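Chapter 4
Woven Cloth: Warp, Weft and Sett

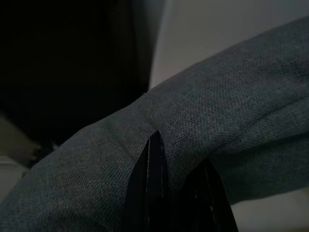 4.1 Why Structure Matters

A piece of cloth is usually described first by its fiber. A label says linen, cotton, wool or a blend, and the buyer forms an idea of how it will feel and wear. Fiber is only part of the matter. The same yarn can be made into a stiff cloth that holds a crease or a soft one that drapes in loose folds, depending on how the threads cross and how closely they are packed.

Chapter 3 followed the yarn as far as the cone. In this chapter the yarn goes onto the loom. We begin with the plain weave, the simplest structure and the one used for most household cloth, and then take up twill and satin. Knitted fabrics are left for Chapter 6.

4.2 Terms Used in This Chapter

Warp. The threads that run the length of the cloth. They are held under tension on the loom and must be strong enough to stand repeated rubbing.

Weft. The threads that run from side to side. Weft yarn is under less strain and may be softer or more loosely spun.

Selvage. The finished edge on each side of the cloth, where the weft turns back.

Sett. The number of warp threads in a given width. In this book sett is always given per inch.

4.3 Sett and Handle

In a plain weave each weft thread passes over one warp thread and under the next, and the following row reverses the order. There are no long floats to catch or pull. The close interlacing makes the cloth firm, and it becomes firmer as the sett rises.

The mill at Gretine wove two plain cloths from a single lot of cotton yarn. The first, sold as Nava, had a sett of 60. The second, sold as Plarby, had a sett of 100. Nava was bought mainly for curtains and loose covers. Plarby went to makers of work aprons and bags, who wanted a cloth that would keep its shape when empty. Both were dyed after weaving, in batches of 900 yards.

Plarby was slower to weave and used more yarn, so it cost more by the yard. It also frayed less when cut. Sewing shops that tried to substitute Nava in the same patterns had to allow wider seams.

4.4 Shrinkage

Cloth comes off the loom under tension and relaxes when it is first washed. The Ludari finishing works allowed 2 inches of shrinkage to the yard in the warp direction for Nava and less for Plarby, whose threads had little room to move. Methods of measuring shrinkage are given in Section 4.9, with a worksheet for recording the results.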